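背负式喷雾器的扇形喷头，喷出来两边重中间轻，是喷头坏了吗？

麦田守望
2023-01-30
各位好，先祝大家开春顺利。我家在Ivilville边上有一小片果园，去年8月换了一套Hedlund的扇形喷头，打除草剂用的。刚开始挺好，后来地上的草死得一条一条的，两边黄透了，中间还绿着。我拿清水在水泥地上试过，也是两边湿得快、中间淡。滤网洗过两遍，没什么变化。想问问是喷头磨损了，还是压力不对？换新的要不要整套换？

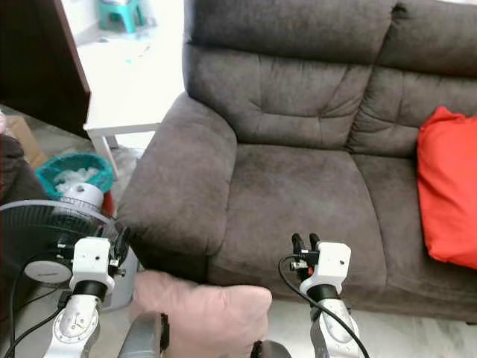 果园老把式
你说的这个情况我碰到过，多半先看压力，压力太低，扇面撑不开，药水就往两边跑。把压力慢慢加上去，再在水泥地上走一趟看看。要是还不行，就该量流量了：拿量杯接一分钟，同一型号的新喷头接出来900毫升，旧的要是多出一成以上，就是孔磨大了，洗是洗不回来的。拆下来的喷头别随手放，我有一回坐在沙发上修，就是图上这种深色布面的，坐垫又大又软，小垫片掉进缝里，摸了大半个晚上才摸出来，所以现在都垫一块浅色毛巾再拆。还有，千万别拿铁丝捅喷孔，用软毛刷蘸温水刷就好，手套也记得戴上。
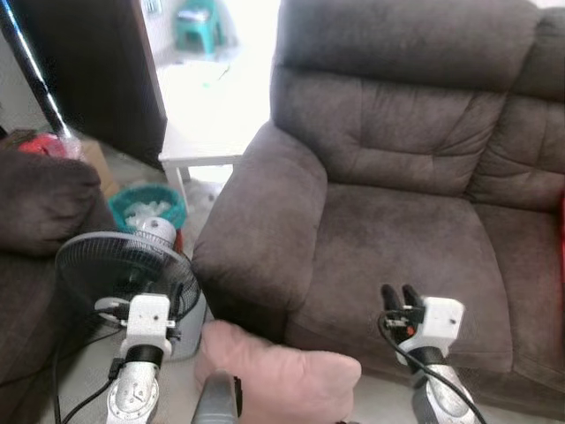 刷完以后对着亮处看一看，孔口边缘要是有毛刺或者缺口，那就别犹豫，换吧。一根杆上装了几个的话，我建议一起换，新旧混着用，喷出来总归不匀。我那套是在Grestum买的，用了快170个小时才换，水质硬的地方可能撑不到这么久。

小雨点
我是Brurkska的老款，也有过条纹，结果是喷头装歪了，拧正就好。楼主先看看这个，不花钱。

相关话题
背负式喷雾器打不上压怎么办
喷头滤网选多少目合适
除草剂打完后药箱怎么清洗
9升和16升药箱哪个背着省力
喷杆接头漏水，换垫圈还是换接头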